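Protokoll der Sitzung der Arbeitsgruppe Handgreifer-Aufnahmen
28. Februar, Besprechungsraum Pranthorpe
Anwesend: Doina Kos (Leitung), Velimir Hodžić, Dragica Georgiou, Khurram Khokhar
Entschuldigt: Damir Petkov
Protokoll: Dragica Georgiou

TOP 1 Protokoll vom Dezember
Ohne Änderungen angenommen. Der offene Punkt zur Ablage bei Sustorel bleibt bei D. Petkov.

TOP 2 Richtlinie für Aufnahmen mit Obst, Entwurf 8
V. Hodžić stellt die Änderungen gegenüber dem letzten Entwurf vor. Die Startposition wird jetzt einheitlich beschrieben: Greifer geöffnet, Objekt mittig zwischen den Fingern, erst dann schließen. Wer mit zwei Greifern arbeitet, hält den zweiten seitlich, bis der erste das Objekt abgelegt hat.

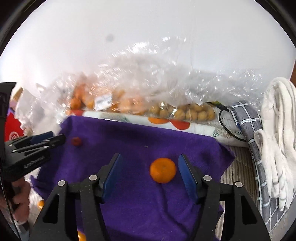
K. Khokhar fragt, ob das auch für die Übergabe von Greifer zu Greifer gilt. Antwort: nein, dafür kommt ein eigener Abschnitt. Er liefert bis zur nächsten Sitzung einen Vorschlag.

Zur Unterlage: Einfarbiger Stoff auf einer Erhöhung ist zulässig, er muss vor Beginn nicht glatt gezogen werden. D. Kos möchte Falten ausdrücklich erlauben. Verpackungen und Beutel dürfen im Hintergrund stehen bleiben, Adressaufkleber mit Namen sind vorher zu entfernen. Angenommen.

TOP 3 Greifkraft und Druckstellen
Längere Diskussion. Der Entwurf verlangt bisher eine Sichtprüfung der Früchte nach jeweils 15 Griffen. V. Hodžić hält das bei Äpfeln für zu streng, bei Zitrusfrüchten für angemessen. Beschluss: Der Wert bleibt vorerst für alle Sorten. Beschädigte Früchte werden aussortiert und im Aufnahmebogen vermerkt - auch dann, wenn die Aufnahme selbst brauchbar ist.

Fingerpolster sind nach 2000 Griffen zu wechseln, bei sichtbarem Abrieb früher. Die Polster werden immer paarweise getauscht.
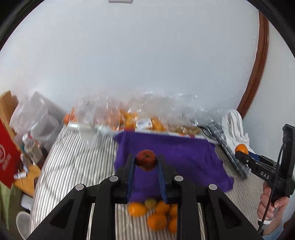

Abb. 2: Beidhändiges Arbeiten, kleiner roter Apfel und kleine orangefarbene Frucht jeweils zwischen den Fingerspitzen

D. Georgiou regt an, auch die Kabelführung zu regeln. Kabel sollen seitlich nach unten laufen und dürfen nicht über den Objekten liegen. Wird als Punkt 4.3 aufgenommen.

TOP 4 Benennung der Aufnahmen
Das Schema von Prondadix wird übernommen. Eine Serie umfasst höchstens 200 Aufnahmen, danach beginnt eine neue Nummer. Abgebrochene Versuche werden nicht gelöscht, sie erhalten den Zusatz "A".

TOP 5 Verschiedenes
Todorova hat die neue Polsterlieferung angekündigt, ein Termin liegt noch nicht vor. K. Khokhar fragt dort nach.
V. Hodžić arbeitet die Beschlüsse in Entwurf 9 ein und schickt ihn an alle.

Zuletzt aktualisiert von: D. Georgiou, Fassung nach Durchsicht durch D. Kos
Kontakt: Geschäftsstelle Pranthorpe | © Arbeitsgruppe Handgreifer-Aufnahmen | Nach oben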